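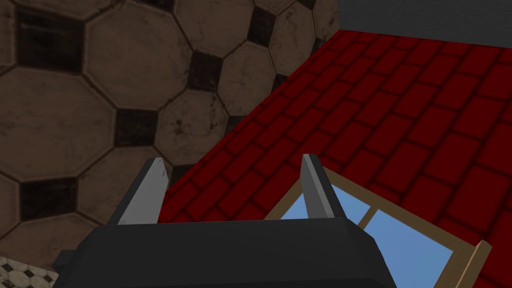 I'd been promising Digby I would write up the open day at Festeck, and then I didn't, and then he sent me a message that just said "well?" so I'm sitting down with a cup of tea and doing it.

Festeck is up at the far end of the Salteven estate, past the tyre place, and I must have driven by it 199 times without knowing there were robots in there. Merle Henare told me about the open day (her cousin works in the office) and said there'd be free biscuits, and I was sold. Digby Tipoki came as well, mostly for the parking, because he likes to have an opinion on parking. It was fine, Digby. You said so yourself.

They had us sign in and then we were split into groups of 18 and given a coloured sticker. Mine was green. The green group got Enda Gallagher, who has been there since they were all crammed into two rooms above a carpet shop, and he was brilliant, really patient, even with the man who kept asking if the robots could do his gutters.

The bit I'd expected was big orange arms swinging about, and there was one of those behind a fence, but it was having its cable changed so we only got to look at it. Most of our time went on the simulation room, which I thought would be the dull part and was easily my favourite! They build little worlds on the computer and let a pretend gripper practise in them before anything gets tried on a real machine. The one we saw had a gripper working over a red brick-patterned slope, like a roof, with a small blue-paned window lying on it, and you look down from just behind the fingers as if you were riding on the robot's wrist. It took me a minute to get my bearings. Merle said it made her feel a bit seasick and went to stand by the door.

Enda said that particular program is called Treloar and they'd done 1,981 practice runs on it by that morning. I asked what happens when it drops something and he said you press a key and the world goes back to how it was, and I would quite like one of those for my kitchen.

I was very taken with the floor, I have to say. Somebody has gone to the trouble of putting big brown octagonal tiles in, with little dark squares at the corners, and they're all worn and speckled like the ones in my gran's hallway. I asked Enda if the robot cares what the floor looks like. He said they change the patterns and colours about so that it doesn't get too used to one room, and then Tamsin Bright, who makes the scenes, leaned over and said she also just likes tiles. We had a good chat about grout.

After that it was our turn. They let four of us have a go with the hand controller, and I was terrible. You think you're right over the thing and then the fingers close on thin air. A girl of nine or ten went after me and was miles better, obviously.

The talk at the end was by Merle Ngata (yes, two Merles in one day, ours was delighted) and it was about a newer project, Cilard, which I didn't entirely follow. It was something to do with how hard to squeeze. There was a graph. Over 955 people had put their names down for the day, she said, so they're thinking of doing another in July with longer slots, and I'd go again just for another try at that controller.

Biscuits were the nice ones with the chocolate on one side. Digby had five.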